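Cabinets, Mostly White: A Gallery

I have spent four weekends looking at storage cabinets, and I remain unconvinced that most of them do what the label says. The label says "organize." What a cabinet does is close. Put a mess behind two doors and you have the same mess, only now you have to open something to get at it.

Still, people keep asking me which ones are worth the floor space, so I put together this page. Kyriaki Bakalis came along for most of it and disagreed with me about nearly everything. Her opinions are included where I lost the argument.

The Fellik tall cabinet
Sold as "slim," a word that seems to cover anything narrower than a refrigerator. The shelves sit on little pegs. I have never trusted little pegs, and the showroom model had one missing, which did not help. Kyriaki says every cabinet in the world uses little pegs and I should get over it.

The Safavi low unit
It comes up to my hip and wants to be a bench as well. The sales card talks about "flexible seating." I sat on it and got up again fairly quickly. As a place for printer paper and extension cords it would be fine, if you don't mind kneeling every time you need an extension cord.

The Erwood with the sliding front
Sliding doors are supposed to save space, and they do, in front of the cabinet. Inside, you can only ever see half of what you own. Edmund Głowacki has had one in his workshop for years and likes it very much, but Edmund keeps the same 2 drills in it and nothing else – hardly a test.

The white two-door, open
Both doors swing, so you get the whole inside at once, and I will admit that is the main argument for this type. The short black bar handle is plain and I have no complaint about it. Dark gray fabric panels behind it do the white a favor. Put the same cabinet against a cream wall and I suspect it would look like something from a dentist's supply room.
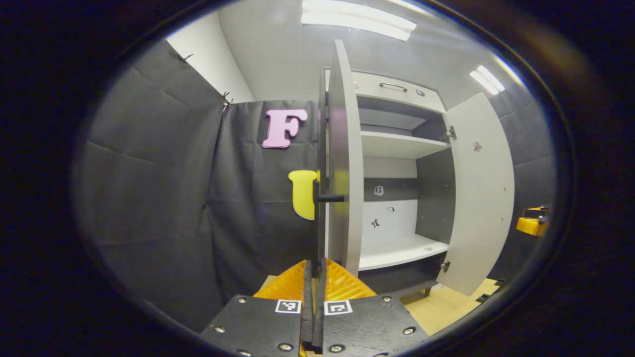 Do you need to leave room for both doors to open all the way?
Leave it if you can. A door that stops halfway hides the side of every shelf behind it, and that is where things go to be forgotten. Measure the width of one door and keep that much floor clear in front, plus enough for you to stand there with a box in your arms. If the room won't allow it, buy the narrower cabinet and own less.

The Plundis flat-pack
The carton claims 107 possible shelf arrangements. I doubt anyone at Plundis has tried them all, and I doubt anyone at home has tried a second one. Shelves get set on the day of assembly and stay there until the next move. Kyriaki moved hers once, to fit a tall vase, then gave the vase away.

The Plundis again, with baskets
Same cabinet, matching baskets, a good deal more money. Baskets on shelves behind doors means three things to move before you reach a roll of tape. They do look nice. I went home and checked how often I open my own cabinet just to look at it, and the answer was never.

A word on load ratings
The Fellik card promised the hinges were good for about 1000 openings, which sounds like plenty until you think about a kitchen with children in it. I would rather see a weight per shelf, printed somewhere I can find it. Edmund says to lean on the open door a little and watch the hinge side. Ask the store first – the Saturday staff were not amused.

The one I bought
None of them so far. My paper is still in a stack beside the desk, where I can see it. Kyriaki ordered the white two-door and wants me to come over and help put it together.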